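Skisovow Rowing Machine: My Review After Five Months
by Viorica Căpraru
Thursday, November 15, 2018

I bought the Skisovow in June, when my gym raised its prices and I did not want to pay for another year. I am 41, I have a weak left knee, and I had used a rower only a few times before. Please read my opinion with this in mind.

Assembly
The box is heavy and you need 2 people to carry it up the stairs. The rail goes on with four bolts, and the tool is in the package. The instructions are small but clear enough. Only the foot plates gave me trouble, as the left and the right one look almost the same.

How it rows
The pull is smooth from the beginning to the end of the stroke. I row 3,000 meters on most mornings, and my knee does not complain if I keep the resistance on the lower half of the dial. On the highest levels the handle feels a little jerky at the start. I compared it with my cousin's Mavromatis, and hers is better there, but she also paid roughly 200 dollars more.

The seat is hard. After twenty minutes I feel it, so now I row with a folded towel under me. The noise is acceptable - my neighbor downstairs has never knocked.

The monitor
It shows time, distance, strokes and calories. I do not trust the calories. The numbers are large and easy to read without glasses, but there is no light behind them, so in winter you must turn on the lamp. It forgets your last session when it goes to sleep, and this annoys me every day.

Storage
The rail folds up and two small wheels let you roll the machine to a corner. Folded, it still takes more floor than the shop page promises. Measure first.

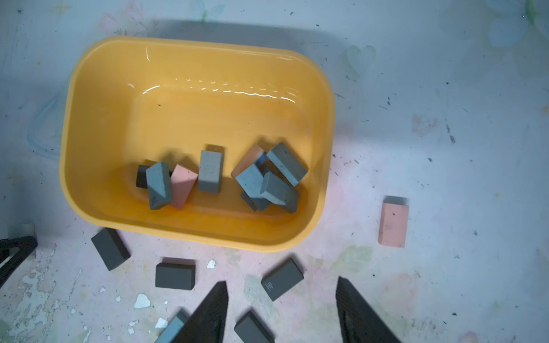

Would I buy it again?
Yes, for the price. If you are tall or you train for races, look at the Mavromatis and save a little longer. For a person who wants to sweat for half an hour before work, the Skisovow is enough. I give it four stars out of five, and the missing star is for the seat and the monitor together.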